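Forums > Home & Laundry > Clothing Care > Black knits, folding and fuzz
Last updated: Sunday, 9:40 pm

girkier_mom
OK so I finally dragged all the winter stuff out and I'm sorting it on the bed, and I need opinions. Do you fold black knits or hang them? My sister in Tellosden hangs everything and swears by it. I hung two last year and they both came out with those pointy shoulders!

Ismail Kamel
Fold, always. Knits stretch under their own weight, and a ribbed one goes long and sad on a hanger. I lay mine face down, sleeves in, then fold in thirds. Takes me 20 seconds.

drawerfull22
Gotta disagree with Ismail. Folding is fine if you have drawers. I have one closet and no dresser, so I fold mine in half and drape it over the bar of a thick hanger - no shoulder bumps, no stretching that I've ever noticed.

girkier_mom
Hm, I do have a drawer free. My pile is on the satin spread right now, with my kid's pink cartoon sheet up past it waiting to go back in her room. The black one is all bunched up and it's a bit wispy along one edge.

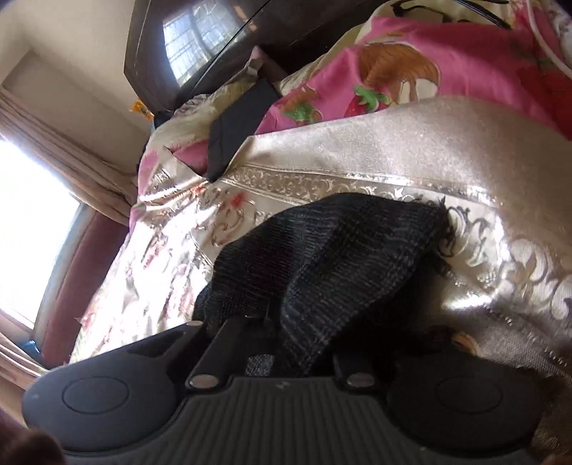 Should loose fibers on a black knit be pulled off or trimmed?

Trim them with small sharp scissors, a little at a time, and leave alone anything that looks like a working loop of yarn. Pulling can open up the row next to it. - Ermira Berisha

drawerfull22
I've been pulling mine for years and nothing ever fell apart, just saying.

Ermira Berisha
You've been lucky then! I pulled one on a cardigan from El-Sayed and had a hole by the elbow before lunch. Scissors only in my house now.

Ismail Kamel
With Ermira on this one. I'd also move it off the satin before you do any trimming. Snipping that close to a shiny bedspread makes me nervous, one slip and you've got a snag. Kitchen table, good lamp.

girkier_mom
Fair, I'll take it downstairs. What about the fuzz though? I've got an Ollbridge fabric shaver I've never opened.

Ermira Berisha
Try it on the inside hem first, flat on a table, hardly any pressure. I wouldn't go near the wispy edge with it.

drawerfull22
Or just leave the fuzz. It's a knit, it's allowed to be fuzzy.

girkier_mom
Ha, OK. Folding it, trimming the edge tomorrow, still thinking about the shaver. Does anyone put cedar in the drawer or is that only for wool?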